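Notebook, garment folding station, Ollinberg site
Entry for June, second half
Kept by Leonie Gerlach. Copies to D. Kröger, K. Rahman, T. Fonseca

Start 7:40. Present at the station: Gerlach, Rahman. Kröger joined after the morning break.

Purpose of this period's work is to determine which steps of the folding line may be assigned to the arms during the day shift and which remain with the finishing staff. The question of staffing levels is outside the scope of this notebook and is being handled by Teresa Fonseca with the Fullstead office. It will nevertheless come up below, as the two cannot be kept fully apart.

Carried over from the previous entry: the Antunes order is still the reference job. Short-sleeved shirts, plain, adult sizes. The folding pattern is the one the finishing staff use at present, with the sleeves in, the body doubled, and the neckline squared at the end. Alasdair Matheson asked that we not alter the pattern to suit the equipment. This was agreed and remains in force.

Morning session. Ran 27 shirts from the mixed bin. Of these, 4 were set aside for refolding by hand. In 2 of the 4 the hem layers had separated and the lower corner had to be laid flat again. The other 2 had a sleeve outside the panel. Kamarul notes that the staff would pass a sleeve standing slightly proud if the shirt were going into a bag, and would not pass it for shelf display. Our written standard makes no such distinction. It should. Action: Rahman to draft two acceptance levels and circulate them.

Grip settings unchanged from the previous entry. The corner pinch is still the weak point. When the fingers take hold too far in from the hem, the cloth bunches and the next fold inherits the crease. Kröger believes the approach angle is at fault. I believe it is the release. We shall vary one at a time, angle first.

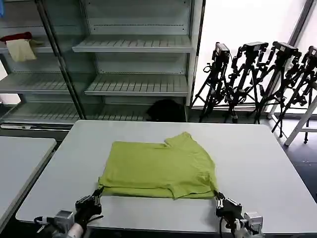

Who decides whether a folded shirt is acceptable when the arms have done the folding? The finishing operator on shift decides, under the same authority as before, and the decision is entered on the ordinary quality sheet under the operator's initials.

The above was confirmed with Teresa at 11:15 and should be treated as settled. It was raised by the finishing staff themselves, who wished to know whether they would be held responsible for work they had not done with their own hands. Her answer was that an operator is responsible for the inspection and for nothing upstream of it. A fault in folding is logged against the station. I have asked for this in writing so that it may be posted in the finishing room.

Discussion with the finishing staff, early afternoon. The points they made are set down here in the order they were made.

Inspection is harder on the eyes than folding. Several operators said that folding gives them a natural rhythm and that looking at finished shirts for a full shift does not. They request rotation between inspection, hand folding and packing. Kröger supports this and so do I.

Wrists and shoulders. The operators who have been on the line longest welcomed the change on this account. One asked that the hand folding table be kept at its present height and not moved to match the new tables. Agreed.

Pay grade. Inspection is graded above folding at the Oltonora site but not at Ollinberg. I was not able to answer this and said so. Referred to Teresa.

Training. The staff want to know how to stop and restart the station without calling for one of us. At present only Kamarul and I are signed off to do so, and the line stands idle when we are at lunch. Proposed: 5 operators to be trained first, drawn from both shifts, during paid hours. Matheson to approve the hours.

Afternoon session. Shorter than planned. Began with the revised approach angle on the right arm only. Corner pinch improved on heavier cloth, no clear difference on the light shirts. Left arm kept at the old angle for comparison. Stopped at 15:20 to let the packing crew through - the aisle is too narrow when both carts are out, and this needs to go to the facilities list again.

Open items
Acceptance levels, bag and shelf (Rahman)
Written statement on inspection responsibility (Fonseca)
Grade question, Ollinberg and Oltonora (Fonseca)
Training hours (Matheson)
Release timing trial, after the angle trial is closed (Gerlach, Kröger)
Aisle width at packing

Note to Dirk: the light shirts should be run again from a fresh bin before we draw any conclusion on the angle. The ones used in the afternoon had already been through the morning session and were creased.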